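# Handout 4: looking after the hand-held gripper at the round table

These are my notes from the Sirgate sessions, tidied up a bit (thanks to Rekha Dwivedi for catching two mistakes in the cable part!). Read them before you touch the kit, please, and bring them along.

## Before you start

Plug in first, pick up second. Go along every lead with your fingers, from the tool end to the box end, and feel for kinks and stiff spots. If a plug needs forcing, stop and fetch me or Wim Lambrechts. 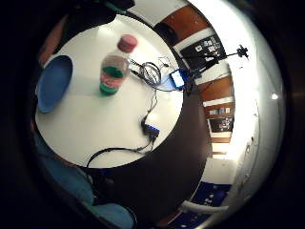 Cables are what fail most often on this set-up, far more than the gripper itself. A kinked lead can work perfectly for 19 tries and drop out on the next, which drives everyone mad. Look at where the black ones coil up on the table, between the little blue device and the module with the pin holes: a loose heap is fine by me, a tight knot isn't. And mind the thick one that hangs over the edge, I've caught it with my knee more than once.

## Checking the view

Wipe the lens with the dry cloth (the grey one, not your sleeve, Bart!). Then hold the gripper over the table and move it slowly from one side to the other while your partner watches the recording.

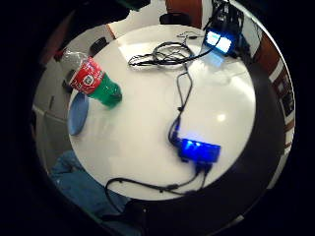
Do that at the height you'll be working at, otherwise the check tells you very little. We keep 300 frames from each check and I'd like no gaps in them. Marijke Bosman once got 354 by forgetting to press stop, and that's fine too.

## Trying it on the bottle and plate

1. Agree who is handling things and who is watching. Swap halfway.
2. If you wear the glove, do the strap up before you reach for anything, and keep its loose end away from the jaws.
3. Put the bottle down gently and let go fully before the next try.

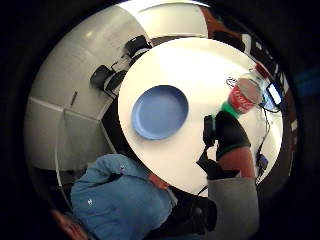 4. Write down any dropout straight away, with the try number, in the Jirkavine notebook.
5. Power off, unplug at the box end, and coil the leads loosely for the next pair.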